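Flulten Peg and Knob Practice Board

I bought the Flulten in January for $322, which is a lot of money for something whose main selling point is that you can take it apart. It is a white board with blue bits on it. You turn the knob, you pull the pegs, you put the pegs back. My brother-in-law watched me do this for a while and asked if I was feeling all right.

Setup took 7 minutes, two of them spent looking for instructions that were stuck to the lid. The blue parts are easy to find against the white, a mercy if you drop things as often as I do. The knob has a small tab on it, so you can tell where you left it, and the raised center gives your fingers something to hold.

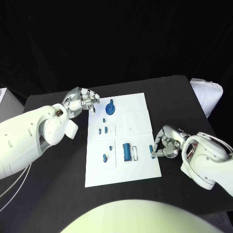 Rattana Wannasri wrote in to say the pegs on hers went in stiff for the first month and then eased up, and that she wouldn't trade it for the Plisia, which slides all over the table. I'll take her word on the Plisia. My own pegs are still stiff, and I have started talking to them.

Complaints, then. The seams between the panels collect crumbs – yes, I eat near it – and need a toothpick now and then. Spare pegs are sold only in bags, at a price that suggests somebody whittles them by hand. And Cleddale has the same board for $319, a saving of three dollars I found out about the morning after mine arrived.

I still use it most evenings. Four stars, and the fifth is theirs when they sell me one peg.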